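4.3 急停后的复位与腕部视角核对

上一节讲的是正常停机。正常停机很省心，控制器自己会把该收的都收好，您只要等它收完。这一节要讲的麻烦一些：Vollinent 手臂在 Gredano 厨房场景里运行到一半，突然触发保护性停止，运行面板顶上跳出一条橙色的提示，后面跟着代码 327 或者 642。第一次碰到的朋友多半会下意识去点“继续”，这种心情我们太理解了，任务跑到一半停在那里，谁看着都着急。不过请您先把鼠标放一放，花几分钟把这一节看完，多数情况下能省掉后面一个下午的返工。

先说说两个代码的区别，因为后面的步骤会分开走。

代码 327：夹爪接触异常。夹爪手指在没有收到闭合指令的时候，持续受到侧向力，超过了接触监视器的允许时长。在 Gredano 场景里，最常见的情形是手指卡进了细杆之间，比如沥水架的竖杆或者餐盘分隔圈。

代码 642：腕部姿态越界。腕部的俯仰或翻转超出了任务文件里写明的工作范围，控制器主动停了下来。手臂本身可能好好的，什么也没碰到，只是朝向不对。

这两个代码可以先后出现。手指先被卡住，控制器试着往外抽，一抽用力过猛，腕部就翻了过去，于是日志里 327 后面紧跟着一条 642。遇到这种情形，请一律按 327 处理，先解接触，再管姿态。顺序颠倒的话，手指还夹在杆子中间您就去转手腕，仿真里的接触力会一下子涨得很高，场景里的物体也可能被弹飞，到时候连原来是怎么卡住的都看不出来了。

注意：如果您的控制器同时连接着实体手臂（也就是面板右上角显示“联动”），请先切换到“仅仿真”，再做本节的任何操作。仿真里的复位动作速度很快，路径也不考虑您桌边有没有站着人。切换之后，请亲眼确认实体手臂的使能灯已经熄灭，只看面板上的文字是不够的。

停止之后，最先要看的是腕部视角。日志当然也重要，但日志告诉您的是数值，手臂此刻究竟朝着哪里，看一眼画面往往来得更快。视角里若是大片的灰面，找不到台面，也找不到沥水架，请先不要执行任何抓取动作。

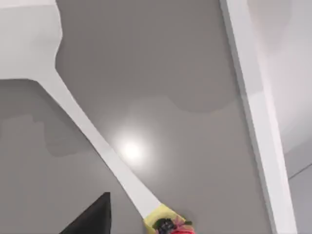
4.3.1 画面中没有目标物时

画面正中一大片平滑的灰色，靠近中间偏下有一团白亮的高光，台面和沥水架都不在视野里，左下角却还能看到一截深色的尖角，多半就是夹爪的手指。碰到这样的视角，请不要急着调亮度、调曝光。常有朋友以为是渲染出了问题，把灯光参数翻来覆去改了一遍，结果姿态没有动，画面也就还是那个样子，反倒把原来的灯光设置弄丢了。

另外，画面边上露出来的黄色小件和红黑色部件，在这一步里不需要理会。请不要拿它们当作对位的参照，对位只用台面的后缘和沥水架的前横杆，后面第 7 步会讲到。

请按下面的顺序来。

1. 点击面板左侧的“冻结物理”。冻结以后，场景里所有物体都会停在原地，计时也一并暂停。这一步不会丢失数据，您可以放心点，点错了再点一次就恢复了。

2. 打开“日志”页，找到停止前的最后一条记录，把代码和步号抄下来。抄在纸上就好，不必另开文档。单次任务的默认上限是 600 步，如果步号正好停在 600，那很可能只是任务超时，请改看 4.5 节，本节余下的内容您可以不看。

3. 保存一份场景快照，文件名里请写上代码和步号。快照一定要在移动手臂之前保存，移动过后再存，停止时的状态就找不回来了。

4. 如果日志里出现过 327，请转到 4.3.2，做完再回到这里。只有 642 的话，直接做第 5 步。

5. 在“手动”页把速度倍率调到最低一档，然后解除物理冻结。这时手臂应当保持原位不动。如果一解冻手臂就自己开始走，请马上按下急停，并检查任务队列里是否还留着没有清掉的指令。

6. 选择“腕部回中”。请注意是“腕部回中”，旁边那个“全臂回零”长得很像，图标也差不多，我们自己也点错过不止一回。全臂回零会让肘部先动，在狭小的厨房场景里很容易扫到墙面。

7. 等腕部停稳，再看一次视角。台面后缘应当大致水平，沥水架的前横杆应当横贯画面。两样都能看到，才算回到了工作朝向。

8. 如果回中之后仍然看不到台面，请打开“关节”页，逐个核对关节读数与任务文件里的起始值。对不上的那一个，就用单关节点动慢慢挪过去，每次只动一个，动完停一停再动下一个。慢是慢了点，可是稳当。

提示：腕部回中的等待时限是 3000 毫秒。超过这个时间还没有到位，控制器会再报一次 642，请不要被它吓到，也不要把时限往大里改。它的意思只是中途有东西挡着，或者某个关节已经到了限位，请从第 8 步继续。

4.3.2 手指卡在沥水架中时

沥水架大概是整个 Gredano 场景里最容易惹麻烦的一件东西了。它全是细杆，竖的、横的、弯成圈的都有，杆与杆之间的空当正好让手指尖探得进去，退出来的时候却常常要换一个角度。做 Tresach 第一版任务包的时候，Renji Kaneko 专门花了一个星期五，从早到晚只做一件事，就是把手指从各个方向伸进架子里再退出来，下面的步骤大部分就是那天留下来的。

退出之前，先弄清楚手指在架子的哪一侧、离哪个部件最近。视角里看不清的时候，可以把接触点显示打开，接触点会以小圆点的形式标在物体表面。小圆点密密地挤在一根竖杆上，是夹住了；稀稀落落散在几根杆上，多半只是蹭着。

1. 保持物理冻结，打开“接触点显示”。

2. 在接触列表里找到与手指有关的条目，记下对方部件的名称。列表里常见的有三类：前横杆与竖杆、餐盘分隔圈、餐具筒。三类的退出方向不同，请对照下面的说明来做。

前横杆与竖杆：沿着手指伸进去的方向原路后退，不要左右摆动。竖杆本身略有倾斜，有的顶端还会高出横杆一小截，往上提的时候容易挂住，所以请先退后提。

餐盘分隔圈：分隔圈是一排弯成拱形的线圈，手指应当先向上抬，抬到高过拱顶，再往后退。抬的时候请盯着接触力的数值，数值若是往上涨，就停下来，往回放一点，稍微转一转腕部再试。

餐具筒：餐具筒挂在架子左端，靠一个扁平的挂片搭在上面的线杆上。手指若是卡在筒壁和线杆之间，请千万不要向上提，一提就会把整只筒带起来。向外侧平移，退到筒的外面，然后再抬。

3. 把夹爪开度调到与卡住时相同。听起来有点多余，可是有些任务文件会在停止后自动把夹爪张开，手指一张，就顶得更紧了。Aoki 夹爪的开度读数在“末端”页的最下面，要往下拉一拉才看得到。

4. 速度倍率调到最低，解除冻结，按第 2 步确定的方向点动。每点一下，看一眼接触列表。

5. 接触列表里与手指有关的条目全部消失之后，再点动两下，拉开一点距离，然后重新冻结物理。

6. 检查沥水架有没有被带偏。在“物体”页里选中沥水架，把当前位置与起始位置比一比。偏得不多的话，点“还原物体位置”即可。还原之前请再确认一遍手指已经完全离开架子，否则架子会直接“长”进手指里，物理引擎一算，什么怪事都可能发生。

小心：不要用“忽略碰撞”来退出。这个开关确实能让手指一下子穿过去，看上去干净利落，但它会把这一次任务里的接触记录全部标成无效，而且关掉之后不会自动恢复。曾有人开着它接着跑了整整一批任务，最后只好全部作废重来，那一批是六月里最要紧的一批，想起来还是心疼。

7. 回到 4.3.1，从第 5 步继续。

4.3.3 恢复运行前的核对

腕部回中了，接触也解开了，到这里您大可以松一口气，喝口水再回来。恢复运行之前还有几样东西要看，都不难，就是要有点耐心。
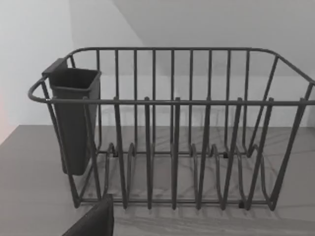
图 4-7 腕部朝向沥水架时的视角，左下为夹爪手指

核对的时候，手指出现在视野的左下角是正常的，不需要为了让画面好看把它挪出去。要看的是下面这几项：

1. 沥水架的前横杆和餐盘分隔圈都在视野之内。架子右端伸出画面不要紧，起始位置本来就是这样定的，左端的餐具筒能看全就可以。

2. 餐具筒仍挂在左端，筒底没有碰到台面。筒歪了、掉了，都请回到“物体”页把它还原。

3. 架子和台面上没有多出来的东西。本任务从空架子开始，若是上一轮的碗碟还留在场景里，请先执行“清空可移动物体”。

4. 台面后缘与墙面的交线是水平的。斜着的话，说明腕部翻转还没有归位，请回到 4.3.1 的第 8 步。

5. 架子投在台面上的影子是柔和的细线。影子断成一块一块，或者根本没有影子，请检查之前是不是有人动过灯光参数，用“恢复默认灯光”改回来。

6. 接触列表为空，报警栏里的 327 和 642 都已变成灰色。仍是橙色的，点一下条目右边的“确认”。确认不掉的，说明故障条件还在，请不要反复去点。

全部核对完，先用最低速度倍率试走到接近沥水架的第一个路径点，停住，看看手指与前横杆之间还有没有余量。有余量，再把倍率恢复到平时用的值，点“从头开始”。

说明：我们不建议从停止的那一步“接着跑”。接着跑的任务，前半段和后半段的起始条件对不上，成败都不好解释。Auður Hjaltadóttir 在维护任务包时定过一条规矩，凡是中途出现过 327 的任务，结果一律不计入统计，快照留下来备查，任务从头再做一遍。只报过 642、并且确认没有接触的，可以由负责人决定是否保留，但备注栏里请写清楚是在第几步停的。

4.3.4 同一故障反复出现时

偶尔停一次不算什么。如果同一个任务连着三次停在相近的步号上，就请不要再一遍一遍地复位了，问题多半出在任务文件里。可以从这几处看起：

接近路径点设得太低。手指从横杆下方穿过去，进去容易出来难。把接近点抬到横杆以上，再从上往下走。

腕部范围写得太宽。范围越宽，规划器越喜欢挑一些扭来扭去的姿态，抄近路时手腕一翻，画面里就只剩下一片灰面了。收窄之后路径会长一点，停止的次数却会少很多。

夹爪预张开太早。在进入架子之前就把手指张到最大，等于让它更宽地去钻一条窄缝。请把预张开放到接近点之后。

改过任务文件以后，请另存为新的版本，不要覆盖旧的。先在“仅仿真”下跑完一遍，没有报警，再考虑切回联动。

如果这些都试过，还是停，请把三次的快照和对应的日志打成一个包，连同任务文件的新旧两个版本，从“帮助”菜单里的“提交故障”发给我们。描述里写得啰嗦一点没有关系，您当时点了什么、先后顺序如何、手臂有没有自己动过，对我们都很有用。收到回复之前，请把该任务从自动队列里移出来，其他任务可以照常运行。

关于夹爪零点的重新标定，请看 4.4 节。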